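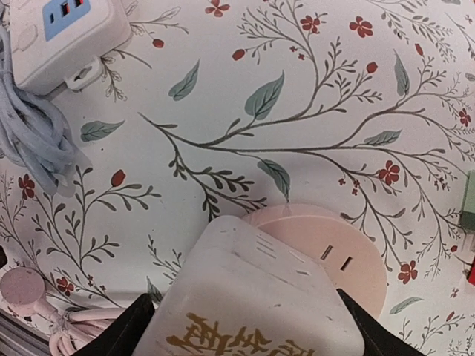
Slide 1. White adapter, pink socket, power strip, flowery tablecloth.

Speaker notes: Taming the Charger Drawer
Trindetdale Community Hall, Mon 22 September

Opening (keep it light, wait for people to sit down)

Hello everyone, and thank you for coming out to talk about plugs! I love this subject far more than is reasonable. Leave slide 1 up while people find a chair, and ask who has a pile like this at home. Let the hands go up. Mine was a whole drawer, and it used to jam halfway so you had to slide a ruler in to get it open.

Point at the coiled cable on the left, the light blue one. That's a cable somebody can put away and find again. Loose loops, no tight bends. We'll come back to loops.

Then the adapter. Mention the scuffs. A scuff on the case is ordinary wear and I wouldn't throw anything out over one. A crack is another matter, and so are bent pins or a brown mark near the slots. Those go straight in the electrical recycling, please, even if the thing still charges your phone.

Part one: get it all out on a table

Do it in daylight if you can. Put a cloth down first, the prettier the better, because small white bits roll about on bare wood and scratch it too. A patterned cloth does hide a black screw or two, so shake it over a tray at the end (tell the story of the missing hearing aid battery if time allows).

Empty the drawer completely. Then the kitchen windowsill, the bedside tables, the bag you took on holiday in May and haven't unpacked properly. Everything with a lead or a slot goes on the cloth.

Part two: pair things up

This is the fun bit! Every adapter finds its cable, every cable finds its gadget. Read the small print on the case for the output. Printing can be in any language, and the gold lettering on the one in the slide is Chinese, but the numbers and the V and A signs are what you want, and you can generally pick those out wherever the adapter came from. If the print is too small, take a photo with your phone and zoom in. Marvellous trick, it has saved me hours of squinting.

Write the gadget's name on a bit of masking tape and wrap it round the lead close to the plug end. Pencil fades, biro smudges, a fine laundry pen lasts for years.

Part three: the power strip

Show slide 1 again and point to the top left corner. Two USB ports on the strip, orangey red on a light blue panel, so you can't miss them. I am very fond of a strip with USB ports. A lead can go straight in and an adapter goes back in the box.

Be firm here: never plug one strip into another. Add up what you are running before you plug in anything that heats. Nothing under a rug, nothing under a cushion. Someone will ask about kettles. The answer is the wall.

Part four: loops and boxes

Hand out the spare cables and have a go together. Loop over your open hand, let the cable fall the way it wants to, finish with a soft tie. At the Sukville session 40 people did this at once and the noise was wonderful.

For boxes, the Barkmont charity shop usually has old biscuit tins and shoeboxes by the till. Stand the loops on edge like records. One box for phones and tablets, another for kitchen and shaving things, and a third for "don't know yet". Put a date on that third lid. Anything still in it next May can go.

Questions

Likely ones: can I use my travel adapter all year round (better not), what about old phone chargers (keep one, recycle the others), are the round ones safe (check the markings and the rating, the same as any other shape).

Switch the hall sockets off at the wall and collect the spare cables before the tea comes out.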